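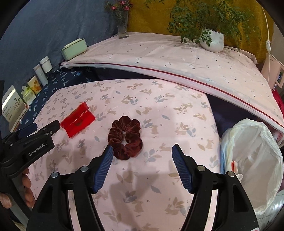 „Das Bett ist der größte Tisch in der Wohnung“

Wer in einem kleinen Zimmer wohnt, legt auf dem Bett ab, was sonst keinen Platz hat. Piroska Mészáros kennt das aus ihrer Arbeit. Sie räumt seit 2 Jahren mit Kundinnen und Kunden deren Schlafzimmer auf, meist in Wohnungen, in denen das Bett auch Sofa und Schreibtisch ist.

„Haargummi, Handyhalter, Ladekabel, das liegt fast immer auf dem Laken“, sagt sie. „Die Leute schauen abends im Bett etwas an, machen die Haare auf und lassen alles liegen.“ Ein Samt-Scrunchie verschwinde schnell in einer Falte. Gesucht werde er dann am nächsten Morgen, wenn man los müsse.

Mészáros fängt deshalb mit dem Laken an. Decke zurückschlagen, alles Lose einsammeln, erst dann glattziehen. Für die kleinen Sachen empfiehlt sie eine Schachtel mit Deckel, die in Reichweite des Kopfkissens steht. „Ein Sims an der Wand reicht dafür völlig. Aber bitte nicht alles nebeneinander aufreihen, sonst putzt man um jede Dose herum.“

Gelernt hat sie das Bettenmachen in der Pension Feluso, wo sie nach der Schule gearbeitet hat. Ihre Vorgesetzte dort, Csenge Hegedűs, habe jedes Bett noch einmal aufgedeckt. „Sie hat immer etwas gefunden. Eine Haarklammer, einmal einen Ohrring.“

Auf die Frage nach zusammenpassender Bettwäsche winkt sie ab. Gemusterte Laken in Rosa und Dunkelblau übereinander stören sie nicht. Wichtiger sei, dass das obere Laken groß genug ist und unter der Matratze hält. Helle Stoffe wäscht sie getrennt von dunklen, ebenso alles aus Samt, das sie von Hand auswäscht und liegend trocknet. In die Schleuder komme bei ihr kein Samt mehr, seit ihr ein Kissenbezug verdorben ist.

Und der Handyhalter? Der dürfe bleiben, sagt Mészáros, nur nicht unter der Decke. Klappbare Modelle legt sie flach in die Schachtel. Einer Kundin ist im Juli einer aus Kunststoff zerbrochen, als sie sich daraufsetzte.

Für ein Zimmer braucht Mészáros beim ersten Termin 3 Stunden. Danach sollen die Leute allein zurechtkommen. „Abends einmal mit der Hand über das Laken“, sagt sie, „und was man findet, kommt in die Schachtel.“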